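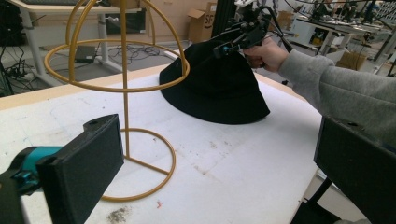 Accessories table, yellow wire hat stand and black bucket hat.

# Shop Floor and Stockroom Safety Walk — Grultwood, Zistberg branch

Date: 5 Mar 2020
Inspected by: Dean Parsons
Areas covered: sales floor, accessories, fitting rooms, stockroom, rear exit
Marks used: OK / Fix / Watch

## Sales floor

- [x] Aisles clear to full width — **OK.** The coat rail by the window has been moved back against the wall since the last walk.
- [x] Floor free of trip hazards — **Fix.** Entrance mat curls at the left corner. Taped for now. Replace the mat, don't keep taping it.
- [x] Wall shelving secure — **OK.** Pulled on every bracket. Two screws tightened behind the register.
- [x] Mirrors fixed and free of chips — **OK.**
- [ ] Ladder check tag current — **Fix.** Tag is missing. Ladder is not to be used until it has been looked over and tagged again.

## Accessories

- [x] Tables steady, no sharp edges — **OK.**
- [x] Table tops clean — **Watch.** The white top has smudges and some dark dirt marks. Wipe down at opening. If the marks don't come off with the normal spray, tell me before trying anything stronger.
- [x] Stands and hooks — **OK.** No bare rod ends at eye level. Keep the tall stands off the front corner, where kids run past.
- [x] Glass case lock — **Fix.** Key sticks. Domínguez has been called and will bring a new barrel.

## Fitting rooms

- [x] Hooks tight — **OK** except room 2, where the top hook turns in the wall. Needs a new plug.
- [x] Benches — **OK.**
- [x] Lighting — **Watch.** One tube flickers when first switched on.
- [x] Door gaps and latches — **OK.**

## Stockroom

- [x] Heavy cartons stored below waist height — **Fix.** Boots from the Baninberg delivery were on the top shelf, 13 cartons. Moved down during the walk. Please read the delivery sheet on the door before unpacking.
- [x] Sprinkler clearance — **OK** once the boots were moved.
- [x] Box cutters closed and in the tray — **Fix.** One found open on the packing bench. This was also on the last list.
- [x] Steamer cord and plug — **OK.** Cord should hang on its hook when the steamer is off.
- [x] First aid kit — **Fix.** Kit holds 9 bandages and no burn gel. Gauze and tape fine. Reorder.

## Exits and fire

- [x] Rear exit opens fully from inside — **OK.** Door drags a little at the bottom.
- [x] Exit signs lit — **OK.**
- [x] Extinguishers in place, gauge in the green — **OK.** The one by the stockroom sink had a coat hung over it. Coat removed.
- [ ] Alarm test — not done. Customers in the store. Will be done before opening next week.

## Follow-up

1. Entrance mat — order placed, reference ends in 59.
2. Ladder — stays locked in the stockroom.
3. Room 2 hook — Dean.
4. Burn gel and bandages — add to the weekly order.
5. Box cutters — shift leads check the tray at closing and initial the sheet.

Fixed items get initialed on the paper copy in the office.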